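Small Parts, Long Loans: The Toy Library at Selbridge

By eight in the morning the sorting tables at the Selbridge toy library are already in use. Returned sets come in through a side door in canvas bags, each with a numbered tag, and every bag is emptied, checked against its card, cleaned and packed again before it goes back on the shelves. A bag that comes up short is set aside with a yellow slip.

The library opened in a former shoe store with 21 donated sets and a single bookcase. It now holds 2,862 items and lends to families across Selbridge and the neighboring towns of Cassim and Staseck. Membership costs nine dollars a year. Families may keep a set for a month and renew it once, provided no other household has asked for it.

Lending toys is an older practice than many members suppose. Several American towns had such services during the 1930s, often run from garages or church basements, and the idea has come and gone with the fortunes of the places that supported it. In Selbridge the case was made on practical grounds. Apartments in the older part of town are small, and young children outgrow a plaything in a season. A family that borrows does not need to store.

Blocks are the most requested category in every age group. The library keeps them in plain hardwood, in cork and in painted sets, and the catalog lists them by shape and by the number of pieces. Interlocking shapes have a shelf of their own. Staff recommend them for children who have tired of building towers and are ready to turn a piece over in the hand before deciding where it belongs.

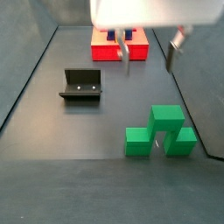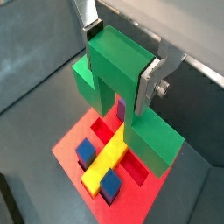
Red block with two dark blue pegs, first picture; green stepped block, second picture.

Repairs are handled at Fosum, a workshop two streets away that once served the local furniture trade. The arrangement began with a box of broken pull toys and has since grown to cover most of what the library owns. Wheels are replaced, splinters sanded down and missing puzzle pieces cut again from scrap. The workshop charges for materials only, and the bill last February was the lowest since the agreement was signed.

Loss is a smaller problem than the founders feared. Most missing parts come back within a few weeks, usually in an envelope pushed through the mail slot. The library does not charge fines. It asks instead that members report a lost piece when the bag is returned, so that the card can be corrected before the next family opens it.

Loans passed 4,000 for the first time last year, and the shelves have reached the rear wall. The library has asked the town for use of the vacant unit next door – a request that is still under review. If it is granted, the larger items, among them the play kitchens and the balance beams, will move there, and the front room will gain a reading corner.

The library is open every afternoon until six. New members should bring proof of address and a bag large enough to carry a set home.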